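Hemming What You Already Own
Speaker notes, Stakthorpe sewing and style evening, 10 July 2026

Start slow. Let people find a chair and put their drinks down. Thank them for coming out on such a nice evening, and thank the folks who drove over from Budstead (hi, all of you!).

Opening. Tell the story of the green corduroy skirt from the Laltinmont thrift store. It hit me at the worst spot on the calf, that in-between length that makes me look as if I borrowed my legs, and I wore it that way for two winters before it crossed my mind that I own scissors. Pause. Hold up the skirt. Let them pass it around if they want to, and point out that the first side seam I sewed is still a bit wavy and I have never fixed it.

Next, the blog part, and keep this short because I do go on. When I wrote up that skirt I expected my sister-in-law to read it and maybe the cat. The post got 806 comments, and so many of them said the same thing: I have one like that in my closet and I never wear it. That's really why I'm standing up here tonight.

Finding your length. Ask for someone in the front row to stand up if they feel like it, no pressure. Barefoot first, then with the shoes you'd wear. Fold the hem under and pin it in three or four places, then walk to the kitchen and back. Sit down in it too! A pencil skirt that looks perfect standing will climb a good way up once you're in the car.

Mention: wash it before you cut it. I skipped this with a cotton sundress last August and it's a top now. A cute top, but still.

Cutting. Leave more than you think. I like an inch and a half on wool and a bit less on cotton. On a full circle skirt, hang it overnight by the waistband before marking anything, and have a friend measure up from the floor.

Stitches. Show the blind hem on the sample cloth, slowly, and then show it again for the back rows. Thread color: go one shade darker if you can't match it. If somebody asks about iron-on tape, be nice about it - I used it for years and it got me through a wedding.

What to wear with the new length. Ankle boots with the midi, flats with anything at the knee, and the mustard cardigan with all of it, as regular readers know by now. Bring the Amadi belt to show how a little blousing at the waist can save you from hemming at all.

Questions. If it goes quiet, ask who has a pair of pants waiting at home in the mending pile. Somebody always laughs.

Wrap up by the door with the pattern swap table. Remember to get my good pins back.
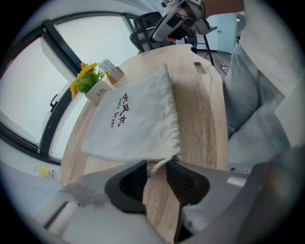
Marguerite Dolan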